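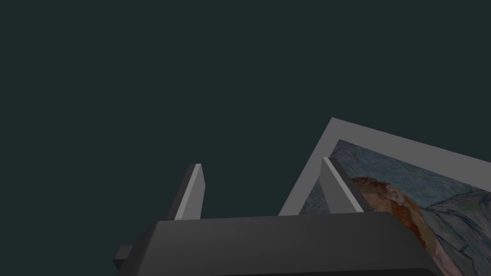
Budgeting a two-arm mobile unit for counter clearing: what am I missing?
Reading time: 2 min

Ayodele Uzor
15 Apr 2023
We run the simulated apartment for now and want to price real hardware by the end of the quarter. The task is clearing small household items from a stone counter. Kostel quoted the base and both arms. Grippers, spares and simulation seats are separate lines. What do people forget to budget for?

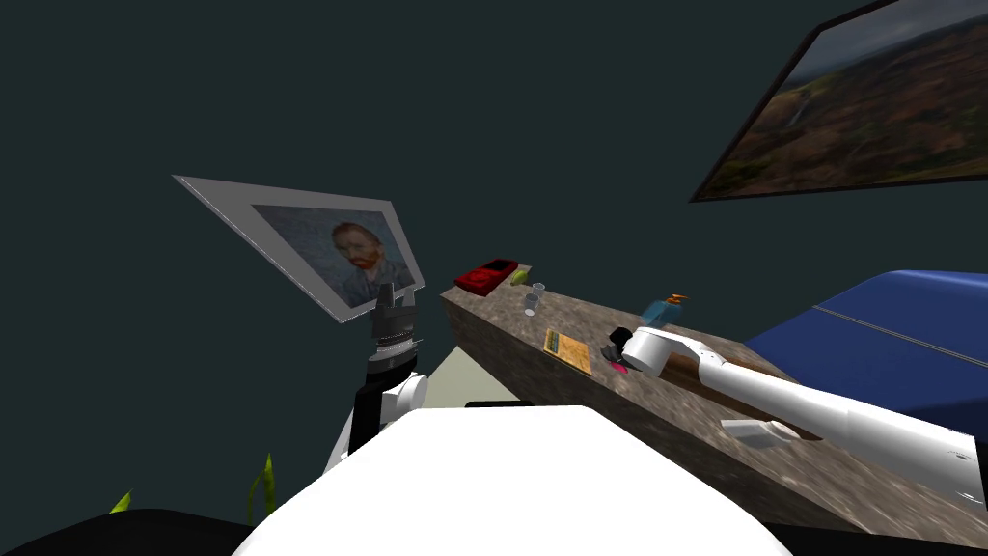 Replies

Graham Kettle
Fingers, first. Parallel jaws with flat pads handle boxes well. Curved parts need a compliant pad, and pads wear. We budget 200 pad sets per year across 13 grippers. Price the wrist camera cable as a consumable too. Test your odd shapes in simulation before you fix the stroke.
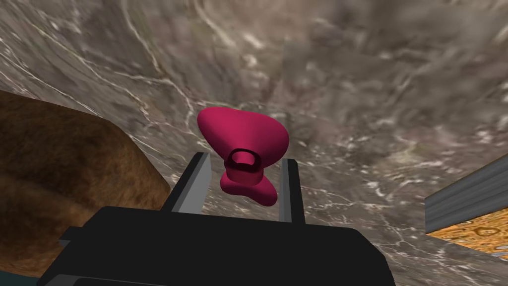

Ask for the stroke and the pad depth in writing. Two Hikden models share a part number prefix but have different openings, and the return fee was $307. Hold back some 1,000 dollars for adapter plates.

Tamuno
Get the service contract. Ours paid off.

Comments

kitlow: Is the pad figure for single shift?
Graham Kettle: Single shift, five days.
Ayodele Uzor: Thanks, adding plates and cables.

Contact | Copyright Kitlow Help | Back to top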